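Grultel streaming app, progress report to the Nambiar Fund

Second reporting period

Summary of the period

In this period we worked mostly on two matters: the offline viewing function and the new sign-in for library members. The offline viewing is finished on phones and is in use. The sign-in is late by one month, and we explain the reason further on. The catalogue has grown as planned. We have spent a little less than the budget allowed up to now, and we do not ask for any change to the total of the grant.

Catalogue

At the start of the period the app offered documentary films and short series from Ollon only. We have now signed with Hustero, who hold the rights to a good collection of older regional television. The agreement gave us 58 new titles, and with these the catalogue has passed 400 titles for the first time. Most of the new titles are single programs of less than one hour. There are also several longer series, and viewers have asked us for more of this kind.

Two of the Hustero series came to us without captions. The grant conditions say that everything in the catalogue must have captions in English, so we have kept these two series hidden until the work is done. The captions of the first one are ready and are being checked now. The second has a lot of speech in dialect, and our usual captioning service returned it with many gaps. We are looking for a person who knows the dialect.

Offline viewing

This was the function most requested in the survey before the grant. A viewer can now save a program to the phone at home and watch it later without a connection. Saved programs stay on the phone until the rights period ends, and the app shows a small notice a few days before.

We tested the function with 80 members of partner libraries, most of them in towns where the mobile signal is weak. Their comments were useful to us. The first version did not continue a download when the phone changed from home wireless to the mobile network, and many testers had to start again from zero. This is corrected. Some testers also wanted to choose a smaller picture quality to save space, and we added this choice in version 2 of the app. On older tablets the saved programs sometimes play without sound after the tablet has been asleep. We can repeat the fault in our office, but we have not yet found the cause.

Sign-in for library members

The plan was that members could sign in with their library card number and would not need a separate account. Our part of this work is complete. The delay comes from the card systems, which are different in each library group. One of them changed its supplier in the middle of our work, and we had to write the connection a second time. The Wednesday call with the library groups has helped a lot, and we will continue it until the launch.

In the meantime members can use a temporary code, which they ask for at the library desk. We know this is not convenient, especially for people who live far from the branch.

Promotion of the catalogue

We sent a monthly letter to subscribers with a theme chosen from the catalogue. The January letter, on work and industry, was opened by more readers than any other so far. The pages for each theme are also in the app, under Collections.

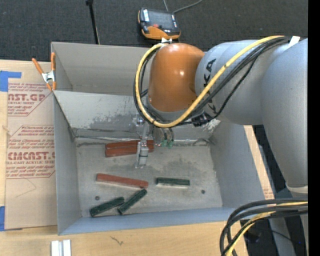 KUKA robot arm and gripper above a sheet-metal bin.

We had planned a small advertising campaign on local radio as well, but decided to wait until the library sign-in is working. It did not seem right to us to invite new members and then send them to ask for a code.

Budget

Staff costs are as planned. Captioning has cost more than expected on account of the dialect series, and hosting has cost less, as our new contract has a lower price for stored video. The radio money is not spent and we would like to carry it to the next period. We ask the Fund to confirm this in writing.

Next period

We will open the library sign-in to all partner groups, starting with the two smallest. The sound fault on tablets has priority over any new function. The television version of the app will begin as a simple trial, with browsing and playback only. Discussions with Hustero about a second group of titles have started, and they have promised us a list with the state of the captions for each one.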